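Speaker notes: Can It Make Tea Yet?
Clandham evening talks, Jul 2, 2019

Opening

Wait for the latecomers. They will want chairs, and the chairs scrape.

Start with the kitchen question. Ask for hands: who would let a machine run the vacuum? Most go up. Who would let one pour boiling water near the cat? Pause. Take whichever hands are still up as a warning.

Say early that I'm not selling anything. Benora paid for the coffee and has no say in the slides, as they'll find out around slide nine.

The promise is old. Read the line from the 1854 almanac about the "mechanical housemaid, shortly to be expected." Let them laugh. Then say "shortly" again, slower.

First slide, the kettle

Leave it up while I talk. An electric kettle on a white table, with the plug lying on the tabletop. A five-year-old knows what a kettle is for and where you grab it. For a machine it's a shiny black thing that throws a big shadow, and the shadow has a handle too. Glossy plastic is hard on vision systems because the highlights move whenever the camera does.

Then the cord. People forget the cord. Pick up the kettle and the cord has opinions.

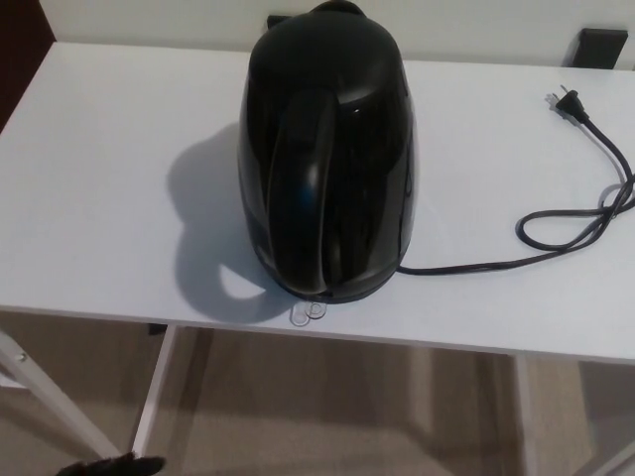
What "works" means

Fagundes story goes in this slot. Their shop-floor cell packed hinges all through November and did it well, 470 boxes a shift, until someone changed the tape supplier. Don't name the supplier. Explain that a factory can fix the world in place and bolt it down. A kitchen gets rearranged by whoever unloaded the dishwasher.

Mention Orura's score sheet. It breaks a chore into 3 parts: find it, hold it, put it where it goes. The brochures love the first part. Ask the room which part breaks the mugs.

If I'm running long, drop the hinge story and keep the score sheet.

Second slide, the reach

Talk about fingers. One of them is stretched toward the low end of the kettle, under the handle, and the audience will start leaning to help. Let them. Ask where they would put their own hand, then ask how they decided. They won't know, and there's the trouble with writing it down as instructions.

Say plainly that a reach is a reach. I don't get to call it tea. My own rule is 100 tries in a row, in a stranger's kitchen, before I use the word "can" – and I'd still stand back for the pouring.
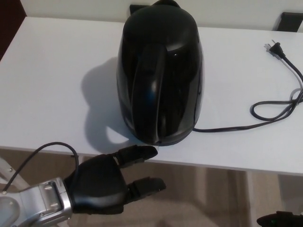 Luana Sampaio read these notes and says I'm being stingy. Her view is that a machine that manages the dull half of a chore is already worth having, since her teenagers don't manage either half. She would take slow and clumsy over never, and she wants me to say so on stage.

Fine, say so. Then answer it: slow is all right with me, but slow with someone standing guard is two workers for one cup.

Questions

Somebody will ask about laundry. Fitted sheets. Have water handy.

Somebody will ask when. Go back to the almanac line.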